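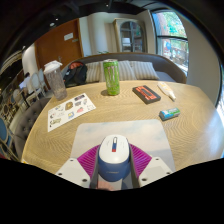
Dimetti Giving Desk: a review after one fundraising year

I look after supporters and sponsors for the Clulledcombe Animal Shelter, which means that from September to April I am chasing forms. For years we had a sponsorship form that people printed, filled in and posted with a cheque. Last summer we moved to Dimetti, an online service for small charities that handles sponsor sign-ups, donations and receipts. I said I would write up how it went for the other shelters in our network, as several of them are looking at it.

What it does

Dimetti gives you a public page where a business or a family can choose a sponsorship level, pay, and upload a logo or a line of wording for the kennel plaque. Behind that is a list of supporters, a diary of reminders and a way of sending receipts. There is an events section too, for selling places at things like our open day and the sponsored dog walk. It doesn't do adoption records or anything to do with the animals themselves, so don't buy it hoping it will replace your kennel software.

Setting up

I did most of this over two evenings with Kieran Pearce, who runs our website. The public page took less than an hour. You pick colours, drop in your own text and set your levels. We have four levels, from Kennel Friend up to Event Sponsor, and the only trouble was that level names are limited to 20 characters. "Event and Programme Sponsor" wouldn't fit, so it got shortened.

Bringing in the old supporter list was harder. Ours was a spreadsheet that had been through several pairs of hands, with 666 rows and plenty of repeats. Dimetti flagged 81 of them as possible duplicates and made me deal with each pair on its own screen. There's no way to tick a batch and merge them together. It was dull work, but the list is in much better shape than it was.

Check the postcode column before you upload. Ours had some postcodes typed into the town field and Dimetti accepted them without comment. I only found out when a thank-you letter came back.

Day to day

The home screen shows new sponsorships, renewals coming up and anything unpaid. I look at it in the morning and that is normally all I need. Searching is quick and copes with half a name.

Reminders are the part I would miss most. When a sponsorship has a month to run, the system emails the sponsor with a link to renew, and if they do nothing it adds them to a call list for me. Last year I kept this in a paper diary and missed a few. One of those was Pasichnyk, the joinery firm that has paid for our rabbit block since it was built, and I was embarrassed about it. This year their renewal came in by itself, before I had thought about ringing them.

The wording of the reminder email is rather stiff as it comes. You can change it, and I would. The edit screen is under Settings, then Messages, then a small tab called Templates that I walked past several times.

Receipts go out straight away for card payments. For cheques you enter the payment by hand and press Send. Gift Aid declarations are stored with the supporter's record, and the claim report came out in a layout our accounts person, Wendy Staniforth, could use with only a little tidying. She would like it to remember her column choices, and it doesn't.

Events

This is the weak part. We used it for the dog walk and for the spring open day. Selling tickets was fine. The trouble came with sponsors who also had a stall, because Dimetti treats a sponsor and a stallholder as two separate things even when they are the same business. Skinville, the pet grooming salon on the high street, was down as both, and ended up getting two sets of joining notes with different arrival times. We sorted it out with a phone call. After that I kept stallholders on a sheet of paper.

The check-in list on a phone worked well where there was signal. At the far end of our field there isn't any, and the list wouldn't load. Print it beforehand if your site is like ours.

What the sponsors thought

Most said nothing, which I take as a good sign. Nafula Mwakalinga, who sponsors a kennel in memory of her old lurcher, told me she liked being able to see the plaque wording on screen before she paid. Howard Holroyd did not like any of it and asked for the paper form. We still keep a stack of those at reception and I type them in afterwards. There is a "posted form" option for this, so he gets the same receipt and the same reminders as everyone else – the reminder can be set to print as a letter.

A few people had trouble uploading logos. The size limit is low, and the message that appears just says the upload failed. I now ask them to email the logo to me and I add it myself.

Help and support

Support is by email, with a phone line in office hours. Darren Treloar at our sister shelter had told me to expect slow replies, but mine came the same day or the next morning, apart from one in December that took longer. The answers were clear. The written help pages are less good and still show an older version of the menus.

Cost

There's a monthly fee and a cut of each card payment. I won't give our figures as they depend on the size of your charity, but ask for the small charity rate, as it wasn't mentioned on the price page when I looked. Supporters can choose to cover the card cost themselves and more than half of ours do. You can leave at the end of any month and take your list with you as a spreadsheet. I tried the export to make sure, and everything was there except the notes, which come in a separate file.

Would I choose it again

Yes, for sponsorships and regular giving. If events are most of what you do, try the events section properly before you sign up, with a made-up event and a couple of stallholders. We are keeping it for another year, and Kieran has asked them about joining up the sponsor and stallholder records. They have said it is on their list, with no date given.

If you are from one of the network shelters and want to see it working, ring reception and ask for me. Mornings are best, before the dog walkers arrive.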